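Stand: Dezember. Die Fragen erreichen uns meist vor der Rückrunde, deshalb stehen die Antworten gesammelt auf dieser Seite.

## Häufige Fragen zum Hallenhandball beim SV Olmont

**Wo wird gespielt?**
Heimspiele finden in der Sporthalle Kurkmont statt. Die Jugend trainiert zusätzlich in der kleinen Halle am Bisent, Eingang über den Schulhof.

**Was kostet der Eintritt?**
Erwachsene zahlen 2 Euro, Kinder und Jugendliche nichts. Bei Pokalspielen legt der Verband den Preis fest.

**Wann öffnet die Halle?**
Eine Stunde vor Anpfiff. Im Training ist ab 17:30 Uhr offen.

**Kann mein Kind zur Probe mitmachen?**
Ja, viermal ohne Anmeldung. Danach brauchen wir den Aufnahmeantrag und ein Passfoto für den Spielausweis.

**Wer wäscht die Trikots?**
Die Trikotsätze bleiben beim Team und werden nach jedem Spiel reihum gewaschen. Bitte auf links drehen, 30 Grad, kein Weichspüler, kein Trockner. Der Plan hängt in der Kabine.

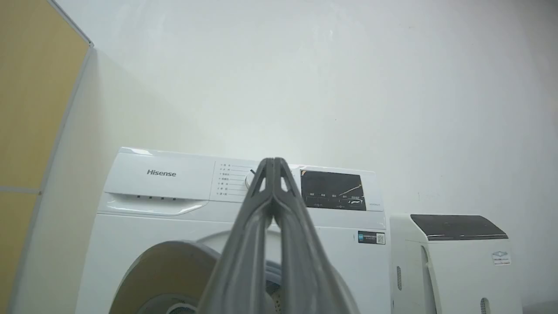
*Frontlader von Hisense, Waschmittelschublade oben links*

**Mein Trikot ist beschädigt. Was nun?**
Beim Betreuer melden. Ersatz bestellen wir gesammelt bei Sport Guzmán, die Lieferung dauert meist zwei Wochen. Die Nummer 23 ist bei den Männern derzeit doppelt vergeben, eine davon wird zur Rückrunde getauscht.

**Darf ich Harz benutzen?**
In Kurkmont nur wasserlösliches Haftmittel. Am Bisent ist jedes Haftmittel verboten. Bei Verstößen stellt uns die Gemeinde 100 Euro Reinigung in Rechnung, die wir weitergeben.

**Gibt es Fahrgemeinschaften zu Auswärtsspielen?**
Ja. Treffpunkt ist der Parkplatz hinter der Halle Kurkmont, die Abfahrtszeit steht in der Mannschaftsgruppe.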